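Plevar Household Label Corpus

README, version 3

What you are getting

Plevar is a collection of 3963 short texts copied from the labels, lids, leaflets and instruction slips of ordinary household goods. Shampoo, descaler, fuse boxes, a bread machine that came with more warnings than recipes. If it was printed by somebody who assumed you would never read it, it had a fair chance of getting in.

The texts were typed out by hand. Optical character recognition was tried in version 1 and produced a great deal of confident nonsense, including a floor cleaner that was "sale for children."

Files

labels.csv has one row per text. sources.csv says what sort of product it came from and which of the two collecting sites handled it, Costeo or Vokholm. notes.txt is where arguments go to be preserved. Start with labels.csv and open notes.txt only if you have the afternoon free.

Columns in labels.csv

id: a number. Gaps are deliberate and mark rows that were withdrawn.
text: the words as printed, spelling mistakes included. Please stop sending corrections for "do not inmerse."
kind: warning, instruction, boast, or other. "Boast" covers anything like "new improved formula" and is the largest group by a depressing margin.
tone: a score from 1 to 5, where 1 is a polite suggestion and 5 is shouting.
site: where it was typed.
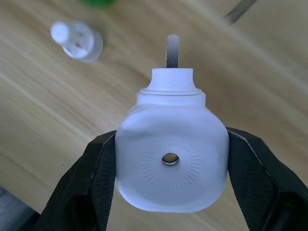

How tone was scored

Each text was read by two people who did not see each other's scores. If they landed within one point, the lower score was kept. If they were further apart, a third reader picked a side. Capital letters alone do not earn a 5. "KEEP LID CLOSED" is a 3. "NEVER UNDER ANY CIRCUMSTANCES REMOVE THIS PANEL" is a 5, and so, after a long exchange you can find in notes.txt, is "you have been warned" on a jar of mustard.

Vokholm readers scored lower than Costeo readers across the board. We looked for a clerical reason and didn't find one. Anyone comparing the two sites should use the tone_adj column in sources.csv, which evens things out using the Bjarnason correction. The formula is in notes.txt, under a heading that used to be ruder.

Known problems

Kitchen products are heavily overrepresented, the result of collecting in kitchens. Garden products barely appear before version 2. Around 5 percent of the rows are near copies of each other, mostly "store in a cool, dry place" with the comma wandering. We left them in for people who study commas.

Multi-language labels were cut down to their English section. Where the English had plainly been translated in a hurry, we kept it as it stood, and some of those rows are the best thing in the set.

What it is good for

Studying how instructions are worded, teaching a class on plain writing, testing a text classifier on short and cranky material. Do not use it for safety advice. Several of the warnings contradict each other, and one contradicts itself before the period.

Changes in version 3

Added the garden shed batch in June. Split "instruction" from "warning," which should have been done at the start. Removed a row that was a shopping list.

License

Free to use and share with credit to Plevar. Send errors to the tracker, with the row id.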